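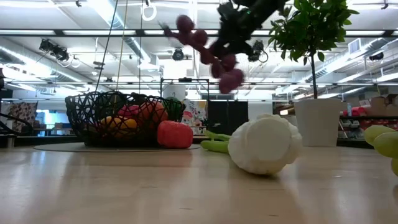

How long can imitation fruit and vegetables stay out on a table before they start looking tired?

Most of it will last for years if you keep it dusted and out of direct sun, according to Yara Awwad, and the thing that goes first is the way it's arranged, which people stop looking at after a week or two.

Yara has been dressing tables for a living for 18 years, first in the windows of a furniture store in Mosden and now on her own, under the name Aoun. She does show kitchens, waiting rooms and the odd wedding, and she owns, by her own guess, almost 600 pieces of fake produce, kept in drawers that her business partner Fares Mansour has labeled and that she keeps mixing up again. I had meant to stay for one cup of coffee. I left when it was getting dark, with a bunch of grapes in my coat pocket that I have promised to mail back.

"People think you start with the fruit," she told me, pouring the second cup. "I start with the bowl, and before the bowl I start with whatever the bowl is going to sit on. A round mat in a quiet color, gray is lovely, and then you've got a place that says, all right, this is where the food goes. Without it everything slides around on a pale wood table and looks like you just got home from the store."

She is very fond of open wire baskets, the loopy kind that look a little like a bird had a hand in them. You can see the colors through the sides, she says, so the pieces at the bottom get to do some work too. Fares likes a solid bowl, and they have been having this argument, cheerfully, since the May they started out together. He leaned in from the hallway to tell me that wire catches every stem and leaf you own. She told him to go find the lemons. 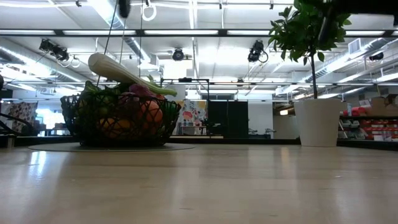 Her other strong feeling is about long things. A leek or a stalk of celery ought to go in last, she says, laid right across the top on a slant, with the end allowed to stick out over the rim as far as it likes. "My teacher, Munther Awad, he was so strict about this. He used to say a bowl with everything tucked in looks like it's holding its breath. So you let something hang out! Greens up one side, something round and dark in the middle, your oranges down low, and then the long one over all of it. I've done it so many times I could do it on the phone."

I asked about the green tree she likes to have nearby and she lit up. A small potted tree in a plain white planter, she said, is the cheapest ceiling you can buy, by which I think she meant that it gives your eye somewhere to go once it's done with the fruit. She always buys the tree before anything else for a job, and she has driven home with one buckled into the passenger seat.

We got onto the subject of sorting, which I gather is most of the job and the part she loves best. Everything comes out of the drawers and onto the table before a single piece goes in the basket. Peppers and mangoes end up next to each other, carrots get turned so the leafy tops can be seen, and the strings of onions are laid in a curve so they don't tangle. Syafiqah Nasution, who helps on the bigger jobs, used to line it all up in rows by size, and Yara let her do that for one whole season before suggesting she spread it out any old way and walk around the table for a while.
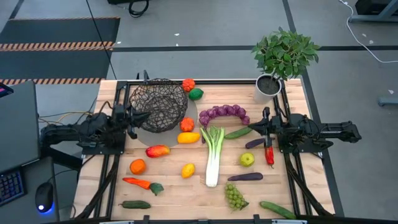 Mangoes, peppers, carrot, leek or celery and the rest, spread out on the butcher block beside the wire basket.

"You see what you've got too much of," Yara said. "With me it's always the red and orange. I could open a pumpkin stand. And then I go looking for one dark thing, an eggplant usually, and that settles it down."

Washing, since several readers wrote in to ask: lukewarm water, a drop of dish soap, a soft paintbrush for the leaves, and a towel overnight. She does hers in batches of 40, with the radio on. Grapes she does by themselves in a colander, and she'd like everyone to please stop putting them in the dishwasher.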